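Seams between white wall panels behind a table
Posted in Walls and Surfaces

Montserrat Galindo
I put up smooth white panels behind and beside a white table. The vertical joints show as thin dark lines. Fill them or leave them?

Waldemar Pietrzak
Leave them if the boards may come off again. Otherwise use a paintable flexible filler, masked both sides, tooled once. Joints over 6 mm need backer rod first.
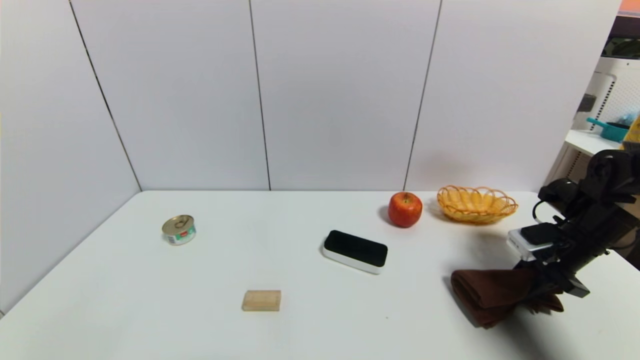
Do the corner joint last, as it moves most. Let it cure overnight before painting.

Kaiwen Zhong
white caulk, wipe with finger, done

Related
Cleaning marks off a white tabletop
Sanding filler: 80 or 100 grit?

Contact | © Stodlow | Back to top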